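Cotance Cycle Tracker – Setting Up Partner Sharing 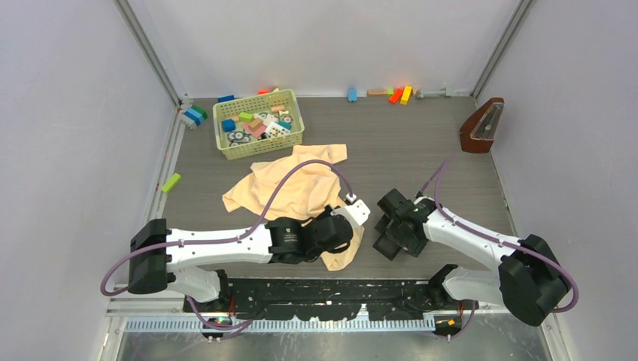

Fig. 2. Left gripper on a peach-colored cloth.

1. Open Settings and choose Sharing.
2. Type your partner's email. The invitation stays open for two days.
3. Select what your partner can see: period days, mood or private notes. Notes are off at the start.

Note: Talk together before you switch on Mood – some partners prefer to say it aloud.

Caution: The fertile days are only an estimate. Do not use them as birth control.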